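Workshop Assistant (Furniture Repair), Alonness

Omoregie Furniture Reuse
Closing date for applications: 2022-01-05
Hours: part time, 21 a week over three days
Contract: permanent after a probation period of 5 months
Reports to: Workshop Manager
Reference: 118

Omoregie takes in used furniture, repairs what can be repaired and sells it from the shop at the front of our building in Alonness. We also supply furnished sets to housing associations for new tenants. Last year 3,270 pieces came through the building. Most were tables, chairs and chests of drawers, with a smaller number of beds, desks and wardrobes.

We are looking for a Workshop Assistant to join the repair side. The post is open because the current assistant is moving to our delivery team. You will work with the Workshop Manager, Dougal Leckie, and two bench staff.

What the job involves

You will check furniture when it arrives from the vans, decide with the manager whether it goes to repair, to the shop or for breaking, and label it. You will clean pieces, tighten and re-glue joints, replace handles, hinges and drawer runners, and sand and refinish tops where the piece is worth the time. You will keep the repair log up to date. It is a simple spreadsheet and we will show you how we use it.

One day in three you will be on intake for the morning, which means lifting and moving furniture with another person for most of that time. We have trolleys and a goods lift, but some of the work is heavy and you should think about this before you apply.

You will also help with the housing sets. A standard set is a table, two or four chairs, a bed frame, a chest of drawers and a small cupboard. These do not have to look new. They do have to be clean, steady and safe, and they have to leave on the day we said they would.

Much of the judgement in this job is about surfaces. A top with scratches and dull patches may still be perfectly good for daily use, and it is easy to spend two hours on a piece that will sell for the same price as it would have done after a wash. We would like someone who can learn where to stop.
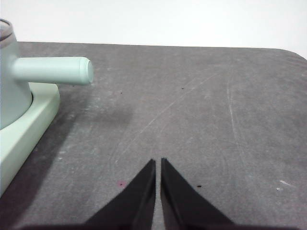
The manager sets a repair time for each piece before it goes to a bench. If you think the time is wrong, say so before you start. If you find something worse once you are into the job, such as a split leg or old woodworm, stop and ask. We would sooner break a piece for parts than send it out and have it come back.

What we need from you

You should have used hand tools before and be comfortable with a cordless drill, an orbital sander and clamps. This can be from paid work, a course, or repairs you have done at home. You should be able to read a tape measure accurately and write a clear label. You should be able to work steadily on your own for an hour or two and also be willing to leave what you are doing when a van arrives.

It would help if you had some experience of upholstery or of wood finishes, or a full driving licence, but none of these is essential. We do not ask for any particular qualification.

You do not need to have worked in a reuse shop. Two of the present staff came from joinery, one from a school kitchen and one from a garden centre.

Pay and conditions

The post is grade 2 on our pay scale, and the current rates will be sent with the application form. Holiday is 28 days pro rata, including public holidays. There is a workplace pension. We supply boots, gloves, ear defenders and masks, and replace them when they wear out. Staff can buy from the shop at a reduced price once an item has been on the floor for a week.

Working hours are 8.30 to 4.00 with half an hour unpaid for lunch. The three days are fixed and will be agreed at interview. We can be flexible about which three, but one of them has to be a housing set day.

The workshop is on the ground floor and is heated, though the loading area is not and can be cold in winter. There is a kitchen and a lockable place for bikes. The 113 bus stops at the end of the road. Parking at the building is for vans only, and staff who drive use the street.

Training

In your first weeks you will work beside one of the bench staff. You will have training in manual handling, dust and the safe use of the fixed machines. You will not be asked to use the bandsaw or the planer until you have been signed off on them, and some assistants never need them. A place on an evening upholstery course in September is available to whoever takes the post, with fees paid by us. You are free to turn it down.

How to apply

Ask for a form at the shop counter, or write to us at the shop marked for the attention of Dougal Leckie. Please quote the reference at the top of this page. We can supply the form in large print. If you would find it easier to apply by telephone, leave your number at the counter and we will ring you and fill in the form with you.

On the form we ask you to tell us about one thing you have repaired: what was wrong with it, what you did, and what you would do differently now. Half a page is enough. It need not be furniture. Please do not send a CV in place of the form, as we do not score them.

Completed forms must reach us by the closing date. Everyone who applies will hear from us, including those we do not invite for interview.

Interviews

Interviews will be held at the workshop and last an hour. The first half is a conversation with Dougal and one other member of staff. In the second half you will be given a chair with a loose joint and asked to look it over, tell us what you would do and make a start. You will have a bench and tools to work with. We do not expect it to be finished. Wear clothes you can work in and closed shoes.

We can pay bus fares to the interview. Keep your ticket and hand it in at the counter.

If you would like to see the workshop before applying, call in at the shop on any opening day and ask for someone to show you round. Mornings are busy, so after two o'clock is best. A visit is not part of the selection and makes no difference to your application.

We welcome applications from people who have been out of work for some time, and from people returning after illness or caring for family. If you need changes to the interview or to the job itself, tell us on the form or when we contact you.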